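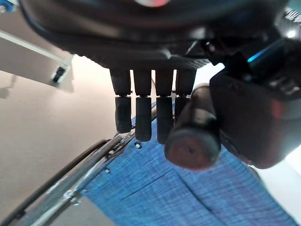

Fitting the cover is the part of the Botano set-up I get the most mail about, so let me slow down here. You want the fabric pulled taut before you fasten anything. Mine is blue with a denim-like weave and thin white streaks running across it, and even pulled tight it still shows some soft folds, so don't chase every last one.

1. Lay the cover over the frame, good side up.
2. Hook the front edge first – only the middle clips for now.
3. Pull toward the back and clip that side too.
4. Work out to the corners, swapping sides as you go.

**Note:** there are 12 clips in the bag. The older Susano kit had 9, so ignore that leaflet if you've still got it.
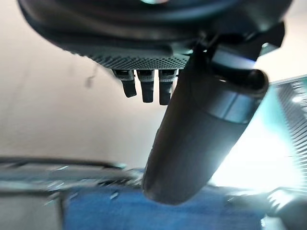
5. Leave it overnight, then tighten the corners again. I do mine after breakfast, when I'm in less of a hurry.

**Caution:** keep scissors well away once it's stretched – a tiny nick will run!

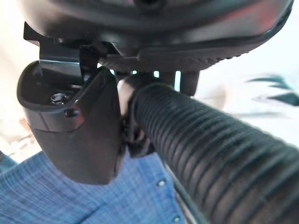 Can I wash the cover? Take it off the frame first, then wash it cold and hang it up to dry.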